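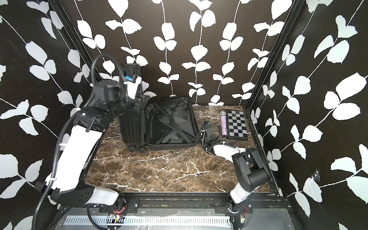
Section 2. Lantern trail, visitor set-up (Stirkbridge site, May 2018)

Tickets first. Load the Tisia app before you leave home, signal at the Flakgate entrance is poor. Bags get checked at the gate, so have yours open and ready, like the black suitcase in the picture. Hard-shell is fine.

1. Open app, tap Trail, enter booking code.
2. Pick your slot. Last entry 80 minutes before close.
3. Download the map. Over 2000 lanterns on it so zoom in.
4. Scan at gate. One scan per person, pushchairs dont need one.

Note: if the code fails twice, go to the Tsegaye kiosk and ask for Mebrat Mamo.

Caution: flashing lights by the lake. Quieter route is marked in blue on the map, follow that insted.

Caution: no tripods on the footbridge.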